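Household Advice: Preparing for an Emergency at Home

The Fanstead Office for Public Safety issues the following guidance to residents. It applies to houses and apartments alike and replaces the leaflet delivered to 3,117 addresses last June.

Keep one bag packed for each adult. It should hold drinking water, a flashlight, spare batteries, any daily medicine and copies of identity papers in a sealed plastic sleeve. Store the bags near the door used most often. A bag at the back of a closet is easily forgotten.

Write the telephone numbers of two relatives or neighbors on a card. Phone networks may be overloaded after a serious incident, and a text message will often get through when a call does not. Agree in advance on a meeting place outside the immediate neighborhood.

Families with young children should pack a change of clothing and one familiar item for each child.
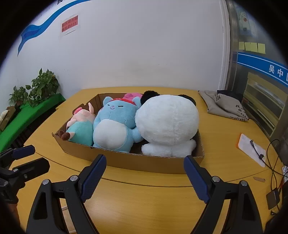 Soft toys in a cardboard box.
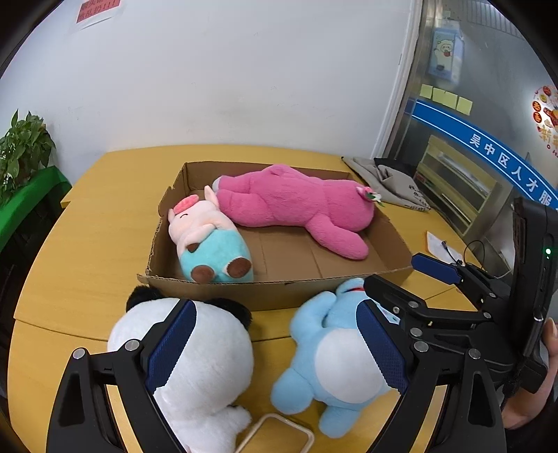
Kamonchanok Luangrath wrote to the office on 11th March that the advice on meeting places ought to name a second one, as the streets around Stirora station were closed during the last security alert and her family could not reach the spot they had chosen. The office agrees. Households should choose two places, on different sides of the main road.

Residents who see an unattended bag or package should leave it where it is, move away and call the police. Do not use a cell phone or radio close to the item. Move at least 100 yards away before calling, and follow any instructions from officers at the site.

Check water, batteries and medicine dates every June. Printed copies of this page are available at the Mwakyusa Street library during opening hours.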